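Kvam Tapes: listening notes and track data

Last changed 2020-09-28

What you have here is a table of 1,109 recordings of solo and small-group piano, most of them made in the front room of a boarding house in Kvam by its owner, Stellan Tveit, who kept a tape machine beside the piano and a rule that guests who played got breakfast free. The playing ranges from very good to hungry.

Contents

tracks.csv has one row per recording
players.csv has one row per player, where we have a name
notes/ holds the listening notes, one text file per reel
CHANGES is a list of my mistakes, newest first

The audio isn't in here. Ask, and say what you want it for. "Just to listen" is a perfectly good answer and usually gets the quickest reply.

How the notes were written

I listened to each reel twice, once for the music and once for the talking between the pieces, where most of the titles come from. Tveit announces about half of what he plays and gets the composer wrong with great confidence. Where he and the printed music disagree, the column title_said has his version and title_checked has mine. Please don't merge them. Someone did in July and we lost a fine waltz by "Chopin's brother".

The mood column was a mistake. I filled it in over one wet fortnight and it tells you more about the fortnight than the piano. It stays because Bolley, the small program that draws the charts, falls over without it. 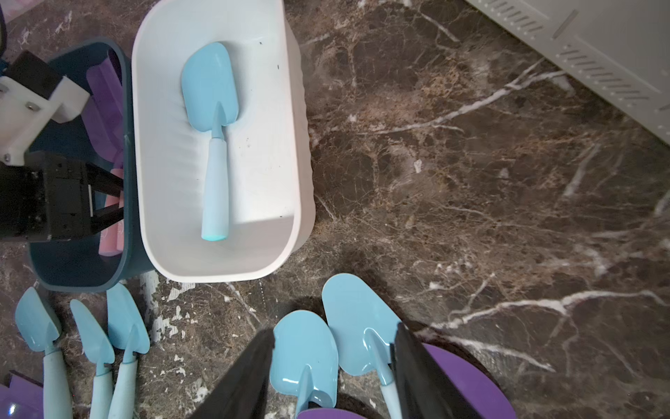

Tempo was tapped by hand on the space bar. For slow pieces with a lot of pedal, treat the figure as an opinion. Anything marked 0 means I gave up, which on reel 25 was most of the evening.

Known problems

Names are missing for 237 tracks. If you recognise a left hand, write to me.

The piano drops in pitch from reel to reel until the tuner comes, then leaps up again. The key column gives the key the player thought they were in.

Two reels carry the same label, "Endetti, good one". They are different evenings and only one of them is good. They appear as Endetti-a and Endetti-b, and I leave you to form a view.

Applause is marked yes or no. A dog counts as no.

Using it

The files are plain text with commas and open in any spreadsheet. Set the encoding to UTF-8 or every Norwegian title will come out as soup. Wurkik users should import players.csv first, then tracks.csv, then have a cup of tea while it thinks.

You may copy, change and share the tables and notes as long as you credit the Kvam Tapes. Corrections are welcome, with the reel number and the time on the tape.

Siobhán Fitzgerald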